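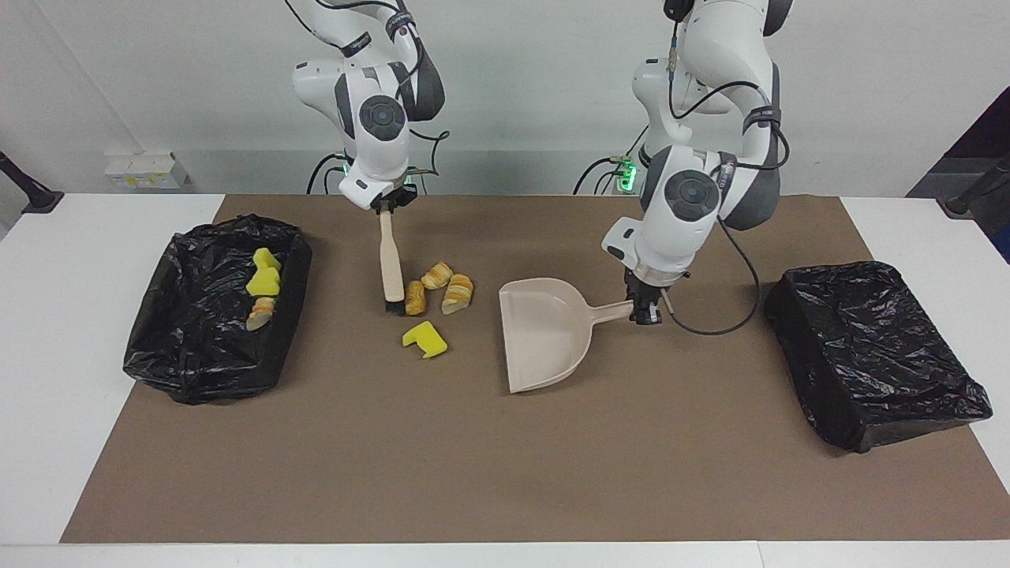

Bovdale Home Cleaning -- your questions answered

Do I need to be in while you clean?
Not at all, although you're very welcome to be, and plenty of our customers like to stop for a chat. If you'd rather be out, leave a key with Noemi Alcantara at our Pryor Street office and she'll put it in the key safe for you.

Do you bring your own things?
We do, right down to the dusters and bin bags. If you have a favourite polish, or a floor that needs something special, just leave it on the side with a note and we'll happily use that instead.

How much notice do you need if I have to cancel?
One full day, please, if you can manage it. We know that children get ill and boilers break down, so do ring us even if it's later than that -- we'll always try to find you another slot.

Will you move the furniture?
Chairs and small tables, yes. Wardrobes and pianos, I'm afraid not!

Are you open over Christmas?
We close for 9 days at the end of December. Regular visits pick up again after that at your usual time, and you won't be charged for the gap.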